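Unit 6: Parcel Handling Kits Compared
Course handout, Clostville Technical College
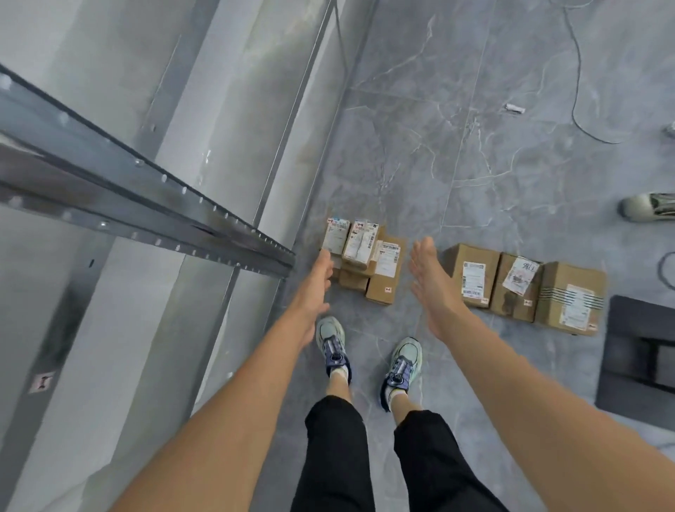
A reader of last term's handout wrote in to ask why a sorting kit should be judged on small cartons at all, as most of the trouble in their depot came from big ones. The reply is that big cartons are mostly a lifting problem. Small ones, standing close together with labels on different faces, are a problem of seeing and gripping, and the two kits in this unit are sold for that.

Bristik Sort
Arm, suction head and one overhead camera. Rated for 500 parcels an hour. The maker asks for one layer of parcels, with a gap on each side. Labels must face up. Handwritten labels go to a reject bin.

Lorkum Pick
Two arms with finger grippers. Rated for 140 parcels an hour. It takes parcels that touch or lean, and it can turn a box to find a label on the side. Setup is slower – allow a full morning.

Reading the figures
Both makers quote a 99 percent read rate. Bristik counts only printed labels lying flat. Lorkum counts every parcel but allows a second try. The two numbers can't be set side by side, and Panicker's buyer guide, which does so in its main table, should be read with care.

For the lab
Bring the rate sheet from Unit 5. Work out the hourly rate for each kit when one parcel in 6 has a crumpled or handwritten label. State what you assumed about rejects – who picks them up, and how long it takes.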